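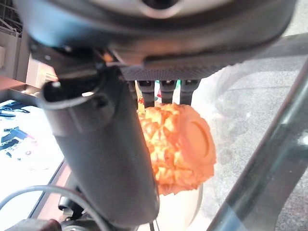

Vira Nazarenko replied to my last post that learning a language from your grandmother over the phone doesn't count as studying, it counts as being yelled at, and yes, Vira, that is the method and I'm sticking with it!

Okay so a few people asked how the phone lessons work, so let me do this as a thread. Fair warning, I type the way I talk.

Background for the new folks: my grandmother speaks a village dialect that has no app, no course and as far as I can tell no dictionary. My mom understands it but answers in English. I got the food words and the scolding words and that was it until last May.

So I started calling her every Monday at 7 in the morning my time, when she's done with lunch and feels like talking. We do 40 minutes. She does 35 of them.

First mistake: I made a lesson plan. I had a list of verbs! She let me get through two of them and then told me a long story about a neighbor's goat, and every verb I needed was in the goat story, plus one I have been asked not to repeat in front of my aunt.

So now the plan is I ask one question and then hush. Good questions so far: what did your school smell like, who was the worst cook in the family, what did people wear to a wedding if they had no money. Bad question: how are you. (She's fine. She's always fine. End of call.)

I write down five new words per call. Only five. I tried for 20 in the beginning and kept exactly none of them, they just slid right off me by Tuesday.

The notebook is a mess, by the way. Half of it is spelled the way it sounds to me and the other half is spelled the way my mom says it should be, and those two systems do not get along. There's a word for the crust at the bottom of the rice pot that I have written four different ways. I still don't know which one is right and Grandma can't help because she never wrote the language down in her life. She did her writing in the school language. 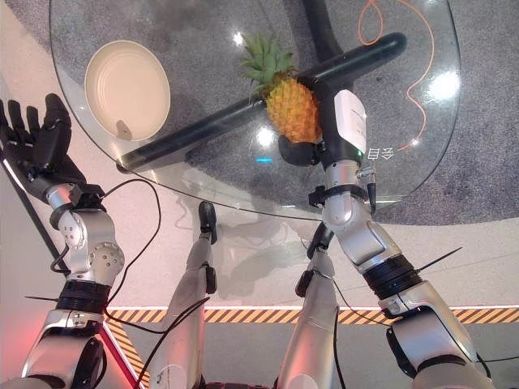
That part got to me a little, to be truthful. She has all these words and she's never seen a single one of them on paper. When I visited in the summer I showed her the notebook and read some out loud, and she corrected my accent on every one and then asked to hold it for a while.

Moving on before I get weepy. Tools! People want tools.

I tried Lurnutum for the flash cards. You can record your own audio for each card, so I clip Grandma saying the word and use that. Hearing her bark the word for "ladle" while I'm waiting for the bus is the best part of my morning. The free version stops at 900 cards, and at five a week I am going to be all right for a good long time.

I also tried Prevska, which is more of a streak thing. It was cute for two weeks and then I was doing it at midnight just to keep the little flame going and learning zip. Deleted. If streaks work for you, great, I'm jealous.

Somebody asked about recording whole calls. I do, with her permission. I asked three times because the first two times she thought I meant the radio. I keep them in one folder named by month and topic, so it's stuff like "October, funeral food" and "January, the uncle who moved to Dursun and never wrote."

What I can do now: follow a story if I already know who's in it. Ask for things. Complain about weather, at length. Tell when she's gossiping about me to my cousin, on speaker, while I am on the call.

What I can't do: jokes. Hers go right past me and then she explains them, slowly, getting more and more annoyed. Also numbers over a hundred. Also anything on a bad connection, because apparently I was reading lips more than I knew and we only do audio.

Oh and the past tense! There are two of them, one for things you saw yourself and one for things you heard about. I used the wrong one about my own birthday party and she laughed so hard she had to put the phone down. I'd basically told her that people say I had a party.

If you have somebody like this in your family, call them this week and ask about the worst cook. You don't have to write anything down the first time.

Vira wants the goat story. Vira, it's long and it needs its own thread, but I'll do it this weekend if I can get my mom to check two words for me first.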